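An afternoon at the Homside canning open day
21/05/2020

I had wanted to get inside the Homside works ever since we moved out this way, and when the open day finally came around in February I put our names down the same evening. It has taken me this long to write it up, sorry! 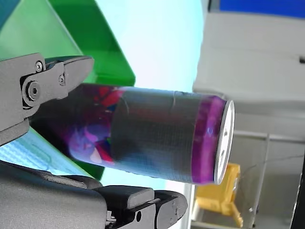 I grew up in a house where every can got washed out and kept for something (nails, string, bacon fat, you name it), so a whole afternoon about cans was never going to be a hard sell. My other half came along for the free parking and ended up asking more questions than I did.

You go in through the Randholm gate, not the main one, and we drove past it twice. The sign is behind a hedge. Groups go around 28 at a time and you get a paper wristband and a pair of earplugs, which you will want. Closed shoes only, and they do check. A woman ahead of us in sandals was lent some rubber boots and clomped the whole way round in them, quite cheerfully.

The first stop is the print room, and I could have stayed there all day. I had always pictured the color going on after the can was made, but at Homside the flat metal sheets are printed first and then cut and rolled. They had a rack of old sheets along one wall, going back to the Trustholm days before the two works merged, and the colors were gorgeous. Peaches, sardines, a cocoa design with a border I would happily have on my kitchen wall. Our guide let us handle the spoiled ones, where the colors had printed a little out of line, and I have to say I liked some of those better than the good ones.

After that comes the forming hall, which is LOUD. The sheets get rolled and seamed, the ends go on, and you follow the line from a raised walkway. I lost the thread of the talk for most of this because I couldn't hear a word, but there are boards up that explain each step, so take your glasses. The walkway is 344 feet long and there is nowhere to sit until the far end.

My favorite part was the dent table. It's a long bench with all the things that go wrong with a can: dents on the body, dents on the seam, bulges, rust, scratches. You pick them up and guess which ones you would keep and which you would throw out. I did terribly. A dent in the side that I was sure was dreadful was fine, and a tiny one on the rim that I had hardly noticed was a definite no. I came home and went through the pantry and threw out 4, including one can of chickpeas I would rather not put a date on.

Lunch was in the Pandey hall across the yard. Soup, rolls, a decent apple cake. Get there early, as the cake was gone by the time the last group came over.

The shop is small and takes cards. I bought a storage tin with the cocoa pattern on it and a magnet for the fridge. There were 70 steps up to the roof lookout at the end and I skipped them, but my other half went up and reported that you can see the river.

Parking is in the lower lot, and it floods at the river end, so stay up by the fence.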